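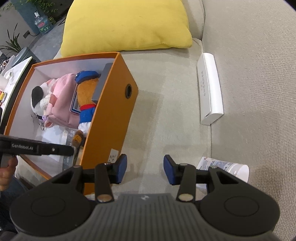 The orange box, on the sofa.

29 Jan 2025

Home by ten, shoes off, tea made, and I'm still too wound up to go to bed, so I may as well write the evening down while I have it. We had the council meeting on the Heltside clinic tonight, and I spoke, and my voice only shook for the first minute or so, which is better than last time!

I should say for my own sake (I do reread these) where things stand. The county wants to close the clinic in March and send everyone over to Darer. On paper that's a short drive. It's a short drive if you have a car and somebody to sit with the kids, and plenty of the people I've talked to on their porches since the fall have neither. We turned in 840 signatures, and Liliana Russo had every sheet in order in a big blue binder that she would not let go of until the clerk practically tugged it from her.

The room holds 92 and it was full before we even got the pledge out of the way. I sat between Katia and Viola Messina, and Katia kept patting my knee every time the man from the county said "realignment," so by the end my knee was quite sore. He was polite, I'll give him that. He just never answered the question about the bus, and Graziella Fiore asked it twice, slowly, the way she must have talked to her third graders all those years.

My turn came after hers. I had three pages and got through one and a half before the bell. I left out the whole part about the budget, which I'd worked on all Sunday, and ended up talking about Mom's checkups and the nurse who used to call her at home. Maybe that was all right. Cinzia Longo, who is the one member I'd have sworn was against us, wrote something down while I was talking, and later on she moved to put off the vote until the county brings real numbers. It passed, five to two. So we have a few more weeks, and I could have hugged her, except she was already halfway into her coat.

Viola drove me home the long way because we couldn't stop talking. She thinks I should run for the Bruvent Street seat next time around. I laughed, and then I didn't sleepily forget it the way I meant to, and now it's past eleven and I'm still turning it over.

Call Liliana in the morning about copies of the binder. Also return Katia's umbrella.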